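How I record tabletop demos for a two-arm robot (and what I'd skip next time)

December 2019

A few people asked how I put together the tidy-up dataset, so I'm writing the whole routine down while it's fresh. It's a bench setup with two arms, a head camera and a camera on each wrist, and I drive it all by hand. The learning part comes later. What you want out of this stage is a big pile of clean examples, and that's mostly patience and snacks.

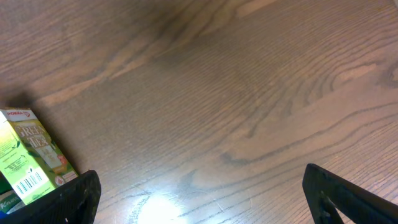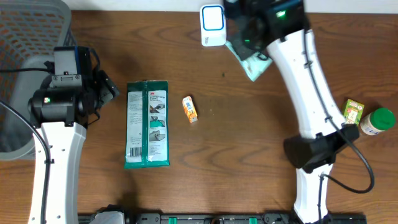 Wrist camera first, with the green tea carton at the left, then the head camera's view of the same wooden table.

Step 1: Pick your objects

Raid the kitchen! I like a mix of boxes, soft stuff and things that roll. Tea cartons are great because they have flat sides and big printing, so you can tell at a glance which way up they are. Cloth is the hard one. It never lands the same way twice, and your model is going to need to see plenty of that. Jars are somewhere in the middle (fine standing up, a pain on their side, so do both).

Step 2: Set up the cameras and leave them alone

Get the head camera high enough that it sees the table between the arms and a bit of wall at the back. Then tighten it down and don't touch it. I bumped mine on day two and had to throw out 123 recordings, and I'm still a little sore over it.

Check the wrist cameras with the grippers wide open. You want both fingertips in view, with a good stretch of table between them. If you only see one finger, re-seat the mount now. And look for glare! My table has a glossy finish and the wrist view picks up a bright white patch. I was going to put a mat down, but Magdalini Michailidis talked me out of it. Her take was that real tables are shiny, so the model may as well get used to it. I do close the blinds if the patch gets big enough to swallow an object.

Step 3: Route the cables

Clip the cable along the outside of each arm and leave a loose loop at the elbow. Move each arm through its whole reach before you record anything. If the loop pulls tight at any point, give it more slack.

Step 4: Write the task as one sentence

Mine was "put the small items in the basket." Tape it to your monitor. You'll be tempted to get creative around hour three, and then you've got two tasks mixed together with one label.

Step 5: Record

Start with both arms in their home pose. Hit record, wait a beat, then do the task at a steady pace. Stop as soon as the last item is in. I keep each run up to 209 seconds long, and anything over that gets binned.

If you fumble a grasp, keep going and pick the thing up again. Those recoveries are worth having. If you knock something clean off the table, stop and mark the run as bad.

Step 6: Shuffle

Between runs, move everything. Swap sides, turn the boxes around, tip the jar over, scrunch the cloth. I do 9 runs with one set of objects and then trade a couple out. Karla Nava does the shuffling when she's over, and her layouts are way messier than mine, so I try to save the long sessions for when she's in town.

Step 7: Name and check the files

I use a little recorder script called Brito that stamps every run with the task, the object set and the operator. Whatever you use, watch the playback from all the cameras at double speed before you quit for the day. Look for frozen frames and for one camera lagging behind the others. Lag is sneaky, and you won't spot it unless you watch the gripper close in two views side by side.

My final count was 1,732 good runs. I'd have been happier with fewer runs and more kinds of cloth, so that's the plan for the next batch, plus a second table with a plainer top. The folder layout and the Brito settings I used are going in the next post.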